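The Slowest Casino in Tolholm

Kultell launched its poker site in February with 700 registered players and a promise of thrills. On a Monday night I found 30 of them online, most folding before the flop.

I bought in for $200 and settled at a table called Stekstead, where the blinds rise so gently you could raise a child between levels. The chat window said "nh" four times in an hour. None of the hands were nice.

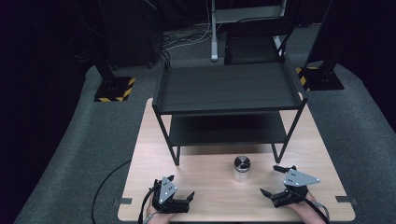
A black two-tier rack on a pale wood table.

Still, I stayed. Chaiyaporn, the site's late tournament, pays the top six, and by 1 a.m. only eight of us were awake enough to click. I finished seventh, with kings, against a player who had called every bet since dinner holding what I can only describe as optimism.

The loyalty program gave me 954 points for my trouble. A baseball cap costs more. I have another tournament on Thursday.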